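Budgeting for a two-arm sorting station: what belongs in the first-year request?
Community Help > Equipment and Purchasing
Posted April 12, 2022

Houda Hajji
Our department at the Canville training center is preparing a capital request for a second bench station with two small arms. The existing station was assembled before I took over purchasing, and the only record I have is a single line reading "robot cell, complete." The work is modest. The arms pick up and set down wooden blocks of different colors and shapes, and learners write the pick routines. The close view below gives a fair idea of the part sizes and of how tightly they may be grouped.
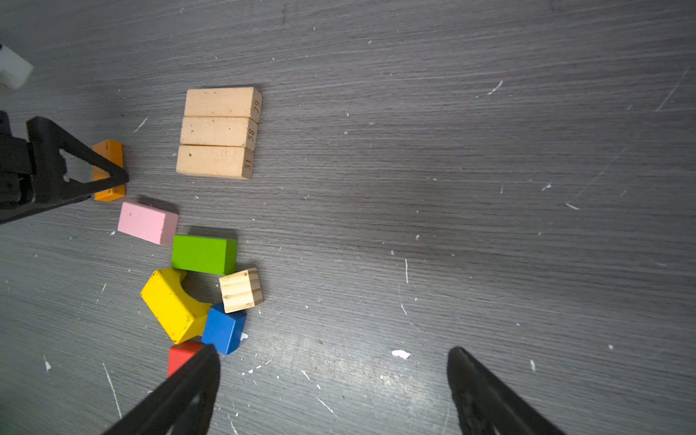 Block work at the current station, wrist view. Plain numbered blocks and painted ones share the surface.

I have been asked to submit a full figure for the first year, including installation and consumables. I have one quotation from Nustora for the arms alone and a second from Belkadi for the frame and table. Neither mentions cables, spare fingers or wall covering. I would be grateful for guidance on the following: whether the arms and frame should be bought from one supplier, how much to set aside for spares, and whether a wrist camera and a fixed camera are both necessary. The request closes at the end of the quarter and cannot be amended afterward.

Hazem Amrani
One supplier. It saves a lot of trouble. We used Bunow and had no complaints.

Yannick Ferrand
I would respectfully differ from the reply above. Purchasing from a single supplier is convenient, but it should not be treated as a rule. Where the frame is ordinary aluminum extrusion, it may be bought separately without difficulty, provided that the mounting plates are specified in the arm order. Ask Nustora to state in writing which plate is supplied and which bolts it requires. In our case the plates were omitted from both quotations, and delivery slipped by 17 days.

I suggest that the request be divided into separate lines so that a reviewer may reduce one without striking the whole. A wide view of the station is useful to attach, as reviewers tend to overlook everything other than the arms.
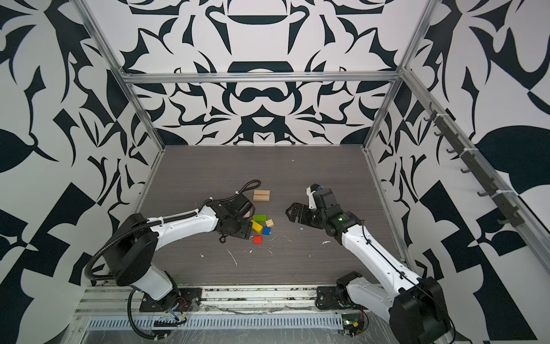
Station with both arms reaching in from the front rail. Extrusion, cable tray, side rack and patterned walls should each appear in the estimate.

The lines I would include are these:

Arms, with power supplies and mounting plates
Grippers, and one spare set of fingers per arm
Frame, tabletop and wall panels
Cable tray, conduit, ties and hooks
Cameras and their brackets
Installation labor
Consumables and spares for the year

For the last of these, we reserve 14 percent of the hardware price. Our spending on small items in the first year came to $1,134, chiefly for fingers, connectors and replacement cable. Blocks are inexpensive, but they do wear, and paint and wood residue collects on the table. A small sum for cleaning supplies is appropriate.

With regard to cameras, I would request both types. A wrist camera shows the part close to the fingers, while a fixed camera shows where each arm is in relation to the other. If the budget permits only one at first, buy the fixed camera and run the wrist cabling during installation. Adding conduit to an arm at a later date requires that the station be taken out of service.

Please also confirm the lead time. A quotation we received in February was valid for only three weeks, and the price had changed by the time approval was granted.

Houda Hajji
Thank you both. I have written to Nustora regarding the plates and have divided the request as Mr. Ferrand proposes. Does the 14 percent include the cameras, or is it calculated on the arms and frame only?

Yannick Ferrand
It is calculated on all hardware, cameras included. Installation labor is excluded.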